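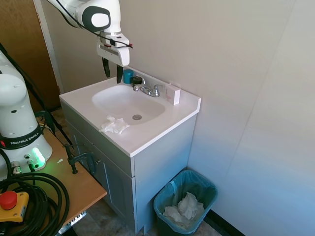 ¿Cuántas demos hacen falta para recoger el lavabo?

Gaurav Mittal
Hola a todos. Estoy grabando demostraciones por teleoperación para una tarea de baño: coger el vasito, dejarlo en otro sitio, tirar el papel arrugado. Llevo 482 episodios y la política entrenada acierta 13 de cada 70 veces, un desastre. Con el vaso pegado a la pared del fondo casi siempre choca con el grifo. ¿Grabo más o cambio algo?

Jae-hoon Won
¡Uf, me suena! A mí me pasó en Ustano. Mira cuánto varían tus posiciones iniciales: yo dejaba el vaso casi siempre en la misma esquina (sin darme cuenta, claro) y el modelo se lo aprendía de memoria. Mueve también el papel y empieza con el brazo a distintas alturas. Y graba recuperaciones: te acercas mal a propósito, corriges y sigues. Con 17 de esas por posición noté muchísima diferencia.

skirkura
más datos y ya, el mío mejoró solo

Hayat
Yo revisaría antes los episodios viejos. Si dudas mucho antes de cerrar la pinza, el modelo también duda, así que borra los malos sin pena.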